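5.4 Tool Tasks with Blades in the Simulated Kitchen

This section applies to any Kinen workcell in which the arm holds a knife or other edged tool. Complete the checks in simulation before the same program is released to hardware. The rules are set out in the Harms site procedure and take priority over the defaults in the Tirkeo task editor.

Before you start

1. Open the task and confirm that the simulation is paused.
2. Open the Tool panel and select the blade profile. Do not use the general gripper profile for an edged tool. It leaves the blade out of the collision model.
3. Set the tool center point at the tip of the blade. Enter the offset from the gripper flange in millimeters. The default offset for the short blade is 173.
4. Set the approach speed limit to 28 mm/s. The limit applies whenever the tip is inside the work zone.
5. Save the profile and reload the scene.

NOTE: Reloading resets object poses. Record any pose you need to keep before step 5.

Setting the keep-out zones

6. Assign every object on the counter to one of two classes, Target or Protected. An object with no class is treated as Protected, and the planner will stop the arm if the path crosses it.
7. Draw a keep-out volume around each Protected object. Phones, eyeglasses, books and glassware are always Protected. Hard cases and boxes are Protected unless the task sheet names them as a target.

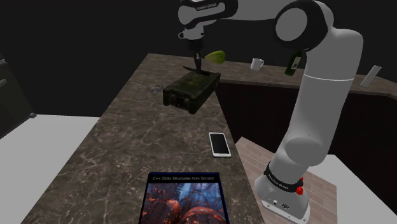
8. Check the clearance between the blade tip and the nearest Protected surface at each waypoint, including the hold points. A waypoint that passes in side view may fail from above, so check both.
9. Look for objects that have no contact with a supporting surface. If an object is floating, pause the run, open its physics settings, and confirm that gravity and collision are both enabled. Do not score a run with an unsupported object.
10. Run the path once with the blade profile active and contact forces logged. If the planner reports error 513, a waypoint lies inside a keep-out volume. Move the waypoint. Do not shrink the volume.

CAUTION: A pass in simulation does not clear the task for hardware. The physical cell must have its guarding closed and the emergency stop tested before an edged tool is mounted.

CAUTION: Never program a handover of an edged tool to a person. Return the tool to its holder and open the gripper before anyone enters the cell.

Recording the result

11. Export the run log and attach it to the task sheet. The log must show the tool profile, the speed limit and the list of Protected objects.
12. If any object pose or class is changed after export, repeat steps 6 through 11.

Logs from earlier releases of Tirkeo do not list object classes. Enter the classes by hand on the task sheet.

Diresine Technical Publications | Contact documentation support | © 2019 Diresine. All rights reserved. | Back to top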